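Wosthorpe Technical Evening Course
Unit 7: Looking After the Hand-Held Grippers
Notes by Nisreen Qudah, with bench corrections from Gemechu Tufa

Before you start

Bring your unit card and the Lestgate log sheet. Last time we covered the backpack and its cabling, so I'm going to assume you can fit one without help. Tonight is all about the gripper itself, which is my favorite part of the kit! A lot of good measuring depends on a pair of pads, one printed marker and a cable that gets pulled all day.

Keep one thing in mind from Unit 6. We look after these in pairs, left and right, and a fault on one hand spoils the recording from both.

1. Pads

Look straight down at the pads with the jaws open, then closed. On our units they are black and textured with a fine mesh over the face, and smooth rubber runs along the rims. Check where the two pads meet at the point. If one rim has lifted, don't glue it – swap the pad and write the pad number on the log sheet. Wipe the mesh with a barely damp cloth, working toward the rim.

Gemechu's bench rule is to change both pads after 200 sessions even if they look fine. He's stricter than the Azar manual, and I side with him.

2. Marker cube

The cube sits on top of the gripper, and the black-and-white square on it has to stay flat, clean and tight. Press each side gently with a thumb. Any rocking at all means the unit goes back to the bench. Have a partner hold the other gripper up at chest height while you look across at its marker, and tilt it slowly. You want clean edges on the blocks, with no glare and no fingerprints.

Partner checks work best on the open floor, with other people already kitted up and moving around you. It's noisier than the bench and much closer to a real session.

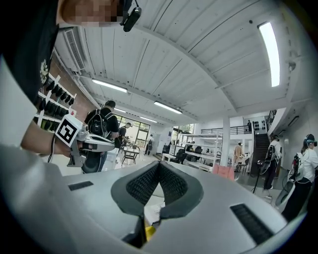 3. Cable and vents

Follow the cable by hand from the gripper past the wrist. It should hang with a little slack and never pull when you reach. Then brush out the vents on the housing, using the soft brush only. Please, no compressed air!

4. Logging

Enter the unit number, the pad change (if any) and your initials. Unit 3223 has a stiff trigger, already reported.

Reading for next time: the Brollomance calibration sheet, pages 1 and 2.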